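My Night Riding Along With the Brekum Police

I finally did it! After two years of telling everyone I know that I was going to sign up for the police ride-along, I filled out the form in January, and last Friday I spent a whole evening shift in the passenger seat of a Brekum patrol car. I have been talking about it ever since, so my family has asked me to please put it on the blog instead.

First, the paperwork, for those of you who want to try it (and you should!). You pick up the packet at the front desk on Farooqui Street. It's four pages, mostly a liability waiver, plus a background check that took 7 days to clear. You have to be 18, you have to wear a collared shirt and closed shoes, and you can't bring a weapon or record anything inside the car. I wore my one good navy polo and then worried all night that I looked like I was pretending to be on the force.

Roll call was at 4 p.m. I had pictured something out of TV, with a gruff sergeant and a lot of shouting. It was a small room with nine chairs and a very good coffee maker. They went over two stolen cars, a missing teenager who had been found that morning, and a string of package thefts over in the Varkora apartments. Then we were out the door, just like that.

My officer asked me not to use her name, so I won't, but she was terrific. She has been on patrol for 11 years and she knows every alley in the east half of town. She drove with the window cracked the whole time, in February, so she could hear things. I was freezing and I did not complain once!

The radio is what I'd want everyone to hear. For the first hour it was pure noise to me – numbers, street names, half a sentence, a click. By dinner I had started to catch bits of it. She could carry on a full conversation with me about her tomato plants and still answer her call sign in the middle of a word. I tried listening to the radio and talking at the same time and lost track of both.
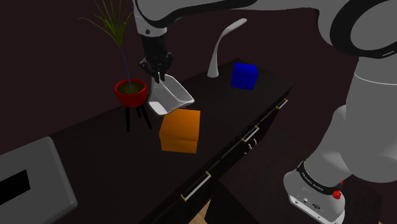

So what does an officer spend most of a shift doing? Writing. Every call gets a report, even the ones where everybody has gone home by the time the car pulls up, and she typed most of hers on the laptop in the parking lot behind the Brativel pharmacy, where the light is good. A fender bender took ten minutes to sort out and almost forty to write up. She says she types faster now than she ever did in school.

We had eight calls in all. There was the fender bender, a noise complaint (a garage band, and they weren't bad!), an alarm at the dentist's office that had been set off by a cleaning crew, and a welfare check on an older man whose daughter couldn't reach him. He was fine. His phone was under a couch cushion. He wanted us both to stay for soup, and I would have said yes in a second, but another call came in while we were standing in his hallway.

That one was the only time my heart really got going. A shoplifting report had turned into a shoving match outside the grocery store, and she told me to stay in the car with the doors locked, in a voice I hadn't heard from her all night. A second car got there right behind us. From where I sat I couldn't see much except hats and a shopping cart. It was over fast, one man got a citation, and she came back and apologized for being short with me. Apologized! I told her she could be as short as she liked.

I also learned that there are 36 sworn officers for the whole city, which seemed low to me until she explained how the shifts overlap, and then it still seemed low. The department handed me a little sheet at the end of the night that said they took 719 calls in the first week of the year. I've got it on my fridge.

I got home at half past midnight, wide awake, and ate cereal standing up in the kitchen. I don't agree with everything our department does (longtime readers will remember my post on the parking enforcement mess, and I stand by it) and one night in a car hasn't changed that. But I know a lot more about how a shift goes, and I have better questions for the next public safety meeting.

If you live in Brekum, the packet is free and the front desk closes at five. Bring gloves, bring a snack, and go to the bathroom every single time your officer offers to stop. I'm already allowed to sign up again next January, and you bet I will!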